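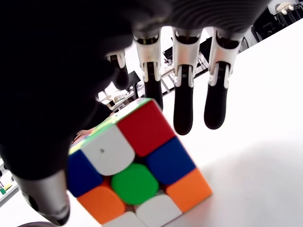 Ticket 139: Hand stalls on close when approaching cube from above
Opened by: Dela Annan
Assigned to: Borislav Dimitriou
Station: Setix hand, white table
Status: Open, workaround in place

Dela Annan
On the top-down grasp the fingers start to close, then the controller drops torque and reports "position error, digit 3". The thumb keeps its last commanded position. Power cycling clears it. The same routine ran all through April without a fault. Changes since then: Clurnar controller firmware updated, wrist camera bracket moved to the thumb side.

Borislav Dimitriou
Please run the close with no object under the hand and post the log. Also check the digit 3 zero. The firmware update wipes stored offsets if the config was saved in the old format.

Dela Annan
13 closes with no object, no faults. With the cube, 9 faults in the same number of tries. The digit 3 zero is off by nearly 2 degrees. The other digits read correctly.

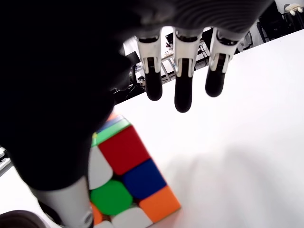 Start pose over the cube, fingers extended, seen from the wrist camera.

Borislav Dimitriou
The offset alone should not trip it. With an object present, though, digit 3 makes contact early and the error builds until it passes the limit. The new firmware has a shorter timeout on that limit. Steps:
1. Re-zero digit 3 against the printed jig, not by eye.
2. Save the config in the new format and reboot.
3. Set the position error timeout back to the old value.
4. Repeat the cube test at half speed before going to full.

Abena Antwi
The jig is in the Asanero drawer. One of its pins is bent – use the other side.

Dela Annan
Steps 1 and 2 done. The offset survives a reboot. Down to 3 faults in 13 tries with the timeout unchanged. With step 3 applied as well, no faults at half speed. Full speed still trips now and then, always on digit 3.

Borislav Dimitriou
Check tendon tension on that digit when it is warm. Keep it at half speed until then. I am leaving this open.

Last updated December 2, 2025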